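Wrist camera timestamps, part 3: the grasp check

The last post ended with the clock offset between the wrist camera and the joint encoders down to something I could live with. The grasp check in Ikier still failed more often than it should, so I spent Tuesday on that.

Some background on how the check works. Ikier is my task runner. When the gripper closes, it asks two questions: did the fingers stop before their commanded width, and does the wrist image agree that something is between them. The width test is one comparison. The image test goes through Ovine, which segments the crop between the fingertips and returns a mask and a score. Both have to pass before the planner gets a lift command.

Blocks and mugs pass without trouble. Headphones are worse. The band is thin, it is black, and the fingers are black too. Ovine was merging the band with a finger and returning one large region, which the check then discarded as "self."
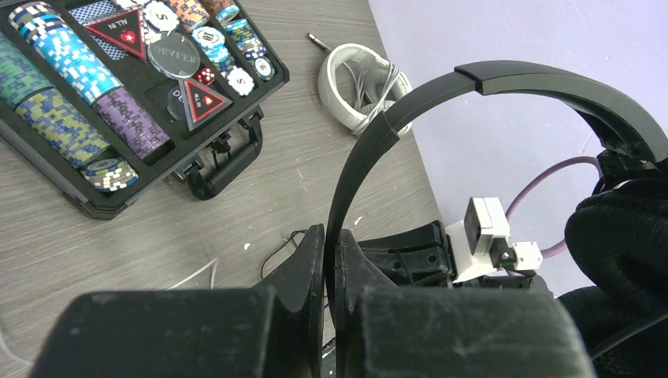
Wrist view with the headband between the fingers. Earbuds and the chip case are on the table behind.

I replayed 247 logged grasps through the old check and sorted the failures by hand. In 40 of them the mask had swallowed part of a finger. Another 16 had a good mask but were compared against a finger width from the wrong cycle, so those belong to the timestamp bug from part 2 and went away with that fix.

For the merged masks I tried raising the contrast before segmentation. It helped on the dark objects and broke several light ones, so I took it out again. What I kept is simpler. The finger outline is known from the CAD model and the current width, so I render it into the camera view and subtract it before Ovine sees the crop. The render is cheap and can be cached by width. I dilate it by a few pixels to cover calibration error.

The dilation is a tradeoff. Too much of it and a thin band disappears completely when it sits close to one finger. The value is now a per-tool setting in the config:

grasp_check.self_mask.dilate_px: 4
grasp_check.min_region_px: 800
grasp_check.require_width: true

The region minimum used to be a fraction of the crop, which made no sense once the crop started changing with finger width. It is a plain pixel count now.

A second problem showed up in the replay. Tillman, the planner, treats a held object as a box attached to the tool frame. With headphones the box is either too small and ignores the ear cushions, or so large that every path near the wall is rejected. I split it into three boxes, one for the band and one for each cushion, and the rejected paths mostly stopped. The cables are still not modeled at all.

The replay tool is in the Givel repo under tools/replay_grasp. It needs the raw logs, since the compressed ones drop the encoder stamps. Run it with --dry first, or it will overwrite the labels.

Next is slip detection during the lift, which currently consists of checking the width again at the top.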